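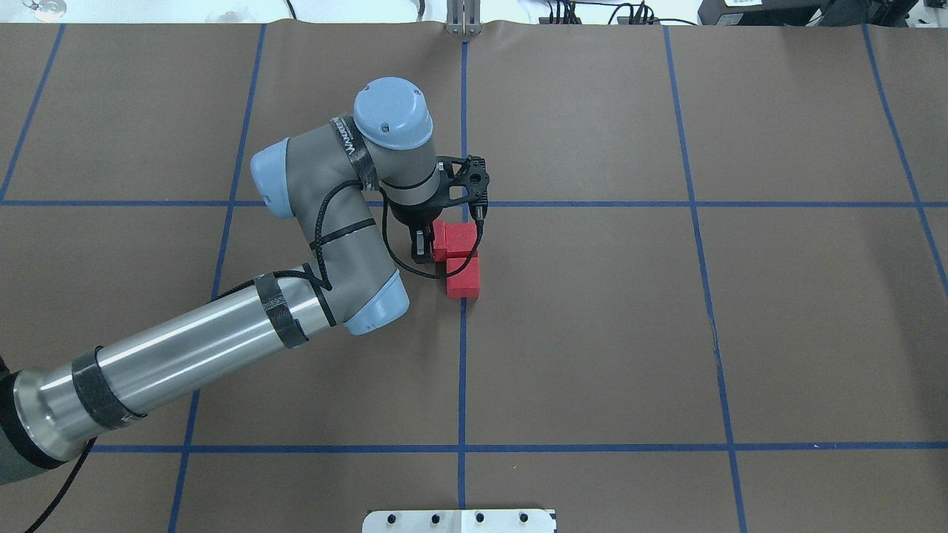 The arm over the taped table, with the two red blocks.

The method was simple enough to fit on one page. Put the blocks on the grid. Let the arm try. Write down what it did. Clear the table and start over, 100 times for each setting.

I was hired at Dulano in October to do the writing down. The arm was called Vakine on all the forms, so I called it that too. The software came from the Mittal group upstairs, who wanted to know if the arm did better when it was allowed to wait before closing its fingers. Waiting was the whole idea. They had a number for it, and they changed the number every few days.

By the second month I had 731 tries in the book. With no wait, Vakine pushed the lower block off the line about as often as it lifted the upper one. With a short wait it did better. With a long wait it did worse again, and the group upstairs could not say why.

I thought I could. On the long setting the arm came down, stopped, and made a very small move to the left before it closed. It was hard to see unless you put your face near the tape. I started marking it with a dot next to the result. On page 31 there were six dots in a row, and every one was a miss.

I took the book upstairs. The woman at the first desk read the page twice and asked how long I had been looking at the arm instead of the screen.

"Since I started," I said.

She came down with me. We set the blocks on the middle line and she typed in the long wait. Vakine came down and stopped. She bent over with her hands behind her back, the way people do in museums.

"There," I said.

"I saw it," she said. She asked for my pen and drew a new column in the book - a narrow one, down the right side of the page - and left the top of it blank.

"Run it again," she said.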